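海外の汚職ニュースを自分で追いかける手順

「アパートから大金が見つかった」みたいな記事、つい最後まで読んじゃいますよね。でも続報を探すと、金額も登場人物も記事ごとに違っていて混乱する……。私も最初はそうでした。今回は、私が普段やっている追いかけ方を、架線会社Wadierの公金流用疑惑を例に書いておきます。

用意するもの

表計算ソフトとブラウザだけです。有料のデータベースは最初はいりません。

手順1 一番古い記事を探す

検索結果の上に出てくるのは、たいてい孫引きの孫引きです。期間をしぼって、最初に報じた記事まで戻りましょう。Wadierの件だと、地元紙のEtornam Mensah記者が12月に出した短い記事が出発点でした。ほんの数段落なのに、あとの記事はほとんどここから引いてるんですよ!

手順2 「誰が言ったか」の列を作る

表には日付、金額、発言者、肩書きの列を作ります。大事なのは発言者の列。捜査当局の発表なのか、弁護士の反論なのか、匿名の関係者なのかで重みがまるで違います。この件では、元経理部長Leif Kvam氏の関与を当局が「調べている」と言っただけなのに、三日後には「認めた」と書いたサイトまでありました(本人側の弁護士Nkechi Igwe氏は一貫して否定しています)。

手順3 金額は元の通貨のまま書く

換算すると必ずずれます。私の表では、押収額が843万と861万の二通り出てきて、しばらく悩みました。よく読むと、前のほうは現金だけ、後のほうは小切手込み。換算後の数字しか控えていなかったら、たぶん気づけなかったと思います。

手順4 公開文書にあたる

裁判所の期日表や議会の議事録は、意外と無料で読めます。Wadierの議事録は全部で1,615ページ近くあって気が遠くなりましたけど、人名で検索すれば読むところはぐっと減ります。名前のつづりは二、三通り試してくださいね。

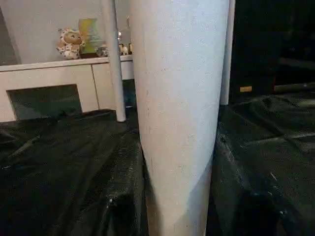

手順5 続報を待つあいだにやること

疑惑の段階で名前を広めるのは、やめておきましょう。SNSに書くなら「捜査中」「本人は否定」までセットで。私は表の右端に「現在の状態」という列を足して、捜査中、起訴、不起訴、判決のどれかを入れています。月に一度、夜のコーヒーのついでに見直すくらいがちょうどいいです。

表のひな形がほしい方は、コメント欄に書いてもらえれば載せますね。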